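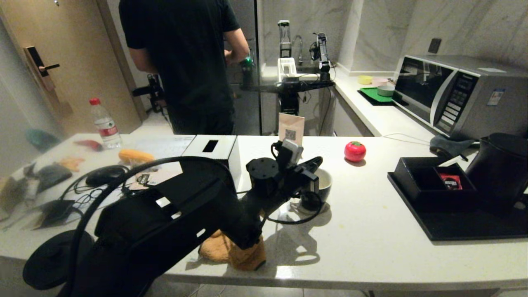
Liviu Onu wrote that the counter list was no use to him until it said which items were food and which were toys, and asked for the two to be split. The split went in with the May revision, and the notes below follow it.

Projects > Hodari > Counter Items > README

# Counter Items, kitchen set

This folder holds the item list and notes for the kitchen counter in the Hodari project. It covers what gets put out on the white stone counter, what each thing is called, and where it goes when the counter is cleared. Pictures are kept with the list.

## Contents

- `items.csv`: one row per item, with name, group, color and home
- `notes.txt`: free-form remarks, newest at the top
- `pictures/`: about 4000 pictures, sorted by layout
- `old/`: the list as it stood before May

## Groups

**Play food.** Red tomato with a green top, yellow corn cob, red chili pepper. These go back in the toy bin. Use "toy tomato" in the name column, never plain "tomato". Real produce has its own rows.

**Drinks.** Dark mug with a white interior, clear plastic bottle with a red cap, black electric kettle. The mug is listed as "mug, dark". Older rows call it the green mug or the black mug, and both names are still accepted in searches.

**Cleaning.** Tan-orange sponge cloth, white tissue box. The cloth is entered as "cloth" whether it is folded or crumpled.

**Desk things.** Black computer mouse, loose papers, small printed cards. They don't belong in a kitchen but they end up there, so they have rows. Their home is "desk".

**Containers.** Large black tray, open black box, cloth bag. A container and its contents get separate rows. If a packet is in the box and the box is in the tray, fill in the `inside` column for both.

## Naming rules

1. Lowercase, item first, color after the comma.
2. No brand names.
3. If you can't tell what something is, write "unknown" and the color. Don't guess.
4. Cords get their own row only when they aren't attached to anything.

## Known problems

The first 2000 pictures were sorted by Timo Böttcher using the old names, and 9 layouts still have mixed spellings of "chili". Papers are undercounted throughout. Strong light washes out the color of some items, and those rows are marked `color_unsure`.

## Changes

- Toys split from food
- "Kettle" moved from Containers to Drinks
- `inside` column added (Paraschiva Dumitrescu)

Send corrections to Alfredo Sison with the row number and the picture name.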